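Ticket 1028 – Right gripper width drifts during towel folding demonstrations
Project: Calthorpe, home tasks
Opened by: Kyriaki Sfakianakis
Assigned to: Hemi Faulkner
Status: Resolved, one follow-up open

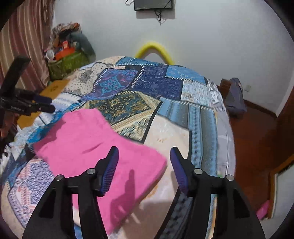
Opened by Kyriaki Sfakianakis, 9:40

I am recording the towel folding task with the two hand-held grippers, in the bedroom, on the bed with the patchwork quilt. The left gripper gives good data. The right gripper has a problem with the opening width, and I would like help before I record more episodes which we will have to throw away.

What I expect: when I open the fingers fully, the width value in the log goes to 1000. When I close them on nothing, so that the pads touch, it goes to zero.

What I get: at the start of the session the right gripper is correct. After several episodes the fully open value is lower than it should be, and the closed value does not come back to zero. It becomes worse with every episode. When I restart the recorder, both values are correct again for a short time, and then the drift begins again.

In the replay you can see the effect clearly. The virtual fingers stay a little open at the moment when my real fingers are closed on the edge of the towel. If we train on this, I think the robot will learn to close too little and the cloth will slip out.

What I have tried already:

Restarted the recorder (helps for a short time, see above).
Charged both grippers fully.
Cleaned the pads with a dry cloth.
Changed the USB cable of the right gripper for the one from the left gripper. No change.

Recorder is Rendo, the version which was installed in August. I did not change any settings in it.

Hemi Faulkner, 10:15

Thank you for the clear report. Three questions:

1. Does the drift also happen if you open and close the right gripper in the air, without touching any cloth?
2. Do you calibrate before each session, or only when Rendo asks for it?
3. Please send me the log of one good episode and one bad episode from the same session.

Please also keep the bad episodes, do not delete them. If the error is regular, we can possibly correct them afterwards.

Kyriaki Sfakianakis, 11:05

Answers:

1. I opened and closed it in the air 200 times, without the towel. There is a drift, but it is very small. With the towel it is much bigger. So it seems to depend on the force.
2. Only when Rendo asks for it. It asked this morning at the beginning and not again.
3. Logs are uploaded in the ticket folder. The good one is episode 2 and the bad one is episode 14.

One more observation. When I pinch the towel through several layers, I press the trigger quite hard, because otherwise the top layer slides away from the lower ones. In the first fold I have only one layer and I press lightly. The width value makes its jumps mostly in the last fold.

Hemi Faulkner, 11:50

This is useful. I looked at both logs. In episode 2 the width goes down smoothly when you close and comes back to the same place when you open. In episode 14 there is a small step each time you squeeze hard, always in the same direction, and the value does not recover when you release. The left gripper has no such steps in either episode.

A step like this normally means that something turns on the shaft when it should not. The sensor reads the angle of the shaft, and the software calculates the width from this angle. If the finger slips on its shaft under load, the sensor does not know it. Restarting Rendo hides the problem, as it takes the position at the start as the new zero.

Please check the right gripper in this order, with the power off:

Hold the body firmly and try to move each finger sideways with your hand. Compare with the left gripper.
Look at the bolts at the finger hinges. Put the hex key in each one and try to tighten it, gently. Tell me if one of them turns.
Make a small line with a marker across the bolt head and the black plastic, so we can see later if it has moved.

Do not use thread glue yet.

Kyriaki Sfakianakis, 13:20

I did the check. One bolt on the right gripper turned almost a quarter of a turn before it became tight. The others did not move. On the left gripper all of them were tight.

With the hand I could feel a little play in one finger before tightening. After tightening I cannot feel it.

I made the marker lines, then calibrated and recorded ten new episodes with the same towel. In the first six the width is good. In the seventh a step comes again, smaller than before. The marker line on this bolt is not straight any more, so it has moved a little.

Should I continue to record or stop?

Hemi Faulkner, 13:35

Please stop with the right gripper for now. The bolt is coming loose again under load, so tightening alone is not enough.

I am adding Evdokia Kouris, who assembled this pair.

Evdokia Kouris, 14:10

Hello both. I checked my assembly notes. This pair came in two deliveries from Bakalis, and for the second delivery we changed from the lock washer to a plain washer at the hinge. The left gripper is from the first delivery and the right gripper is from the second. I did not think it would matter, because on the test bench we close them on a foam block and the load is straight. With cloth you twist the wrist while you squeeze, and this gives a side load on the hinge.

Fix:

Remove the loose bolt fully and clean the thread.
Put the lock washer under the head (there is a bag of them in the top drawer, the label says Flellivton spare parts).
One small drop of the blue thread glue, the removable kind. Not the red one, please, or we will never open it again.
Tighten by hand until it stops, then a very small amount more. The plastic under the head can crack if you force it.
Leave it until tomorrow before you put load on it.

I would do all the hinge bolts of the right gripper, and not only the loose one. Do one at a time so that the fingers stay aligned.

Also calibrate after this, because the zero will be different.

Kyriaki Sfakianakis, 15:00

Thank you Evdokia. I found the bag and I have changed all the hinge bolts as you described. The gripper is resting now on the shelf.

Meanwhile I have a question about the way I demonstrate. Is it wrong that I twist the wrist when I grasp? For me it is the natural movement – I do it to lift the corner of the towel away from the quilt, otherwise the finger takes the quilt also.

Shirley MacPherson, 15:25

I can answer this one, as I review the episodes before training.

The twist is fine and I would like you to keep it. The robot has the same problem with the quilt as you have, and your twist is the solution it should learn. What I would change is the squeeze. In many of your episodes you press with full force even after the cloth is already held. The fingers cannot close any more, so the extra force gives us nothing in the data and it only loads the hinge.

Try to do it in this way: come down with the fingers open, touch the cloth, close until you feel that the pads hold it, twist, then lift. Make a very short pause between closing and lifting. It helps the policy to separate the two actions.

For the last fold, do not pinch all the layers from the top. Slide the lower finger under the whole stack first, then close. You will need much less force.

Please don't arrange the towel too carefully at the start of each episode. Drop it on the bed and begin from how it lands. Your last batch had too many starts which look the same.

Kyriaki Sfakianakis, next morning, 9:30

Result after the repair:

Calibrated the right gripper. Open value 1000, closed value zero.
Recorded 14 episodes with the new way of grasping, with the towel dropped at the start each time.
After the last episode: open value 1000, closed value zero, without any restart between.
All marker lines are straight. I made new ones after changing the washers.

Sliding the finger under the stack took me some practice. In three episodes I pushed the stack away in place of going under it, and I marked these three as failed. In the others the fold was completed. The short pause feels strange in the beginning, but I am used to it now.

Hemi Faulkner, 10:20

I have checked your new logs. No steps in any of them, on either side. The replay agrees with the video in the moments I looked at.

About the old episodes: as the slip is always in one direction and happens only at the hard squeezes, I wrote a small script that finds each step and moves the values after it back. It works well for episodes with up to four steps. Those with more I have marked as not usable. The corrected files are in a separate folder with the ending "_fixed", and the originals are untouched. Shirley, please decide if you want to mix them with the new ones.

Shirley MacPherson, 10:45

I will train first on the new ones only, then on both, and compare. Please do not delete anything until I write here.

Evdokia Kouris, 11:10

I have ordered lock washers for the remaining pairs. Orestis has one pair from the same delivery for the kitchen task. Orestis, please do the marker test before your next recording, even if your values look good.

Orestis Kouris, 12:05

Done. One bolt was slightly loose on my right gripper also, none on the left. I had not noticed any drift, but I mostly pick up cups and they do not need much force. I will change the washers this afternoon and leave it overnight.

Can we please have a warning in Rendo if the closed value does not return to zero at the end of an episode? It would have shown us this much earlier.

Hemi Faulkner, 12:30

Good idea. I opened a follow-up for the warning. Until it is ready, please all do this by hand: at the end of each episode, before you stop the recording, open the fingers fully and close them once on nothing. It takes two seconds and it gives us both end values in the log.

Closing this ticket. Kyriaki, reopen it if a marker line moves.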